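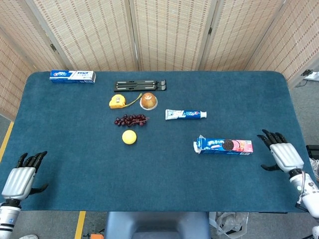

The stand folded flat, on my table with the felt cloth.

Gusurer folding laptop stand, review after some months

I bought this stand because my neck was hurting every evening. I work from home for Netbridge, mostly writing and many video calls, and my laptop was always too low.

The stand is black and it opens in a few seconds. There are 5 heights. I use the fourth one, and for calls I go to the highest. With my old laptop, which is quite heavy, it does not slide, but when I type directly on it everything moves a little. So you need a separate keyboard — please count this in your budget. I use a cheap one from Lerkus and it is enough.

What I don't like: the joints were very hard in the first weeks and I pinched my finger two times. Also the instruction paper has only drawings, and the drawing for the last step is wrong. I wrote to the shop, order 2188, and they answered after four days with the same paper.

Before this I had the Gondal stand. It is more stable, but it does not fold, and I like to clear my table for dinner. If you never move your computer, take the Gondal.

My neck is better now. I would buy it again — but not at the full price, wait for the discount in April.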